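Threads > Around the house > Recycling

Posted 01/07/2021 by Quezada

1/ OK so I have become a bottle person. Every bottle that comes through our door now gets sorted, capped and counted, and I am having the best time. Thread on how I do it, for anybody else staring at a bag of empties!

2/ Background: the drop-off at Wescombe takes plastic bottles by the bag, and they write your running total on a card. Mine says 2,055. The household at the top of the board is on 3,560, and I have so much respect for them.

3/ Start with the bin. I like a round one with an opening wide enough to get both arms in. Ours is pale green and I love it more than a person should love a bin.

4/ Bag goes in FIRST, and you want way more bag than you think. Fold the extra down over the outside of the rim, all the way round, and give it a good hand's width of overhang. It looks messy and crinkly and that's fine. A bag that only just reaches the rim will slide in by the third bottle (ask me how I know).

5/ Push the bag down so it sits against the inside wall. If there's a big bubble of air under it, lift one side, let it out, fold it back. Takes two seconds and you get so much more room!

6/ Next, tip everything out in front of the bin. Yes, all of it, in a heap. I used to pull them out of the shopping bag one at a time and it took forever. Spread out, you can see straight away which ones still have a cap on and which labels you're dealing with.

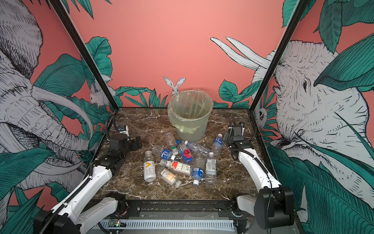 7/ Caps. Wescombe wants them ON, so check your own place before you copy me. Stray caps go in a jar by the sink until I find a bottle they fit - the small green ones are a pain, they fit almost nothing in our house.

8/ Labels can stay on. I peeled every single one until September, when the woman at the gate told me they don't care. All those evenings! I do still peel the paper ones sometimes, it's very soothing.

9/ Square-shouldered bottles like the FIJI ones go in early, down at the bottom. They don't squash nicely and they poke the bag if you jam them in at the end. Thin plain water bottles last, because you can twist them down to nearly nothing.

10/ Twist, then cap. If you cap first you're just wrestling air. My kitchen sounds like a popcorn machine on Thursdays and I'm not sorry.

11/ I go in batches of 20 and then make a pencil mark on the card. Anything bigger and I lose my place and have to tip it all out again.

12/ Somebody asked about the jungle wall. It's the mural with the coral pink and the big teal leaves, and I adore it, especially the rabbit with its ears up behind the bin. Sorting is a lot more fun with a rabbit watching.

13/ When I started the card was at 1,935 from the previous lot, so I've only added a small pile so far. Still counts! Next bag goes to Wescombe on Saturday and I'll post the new total under this one.

Last updated: same day, fixed a typo in 7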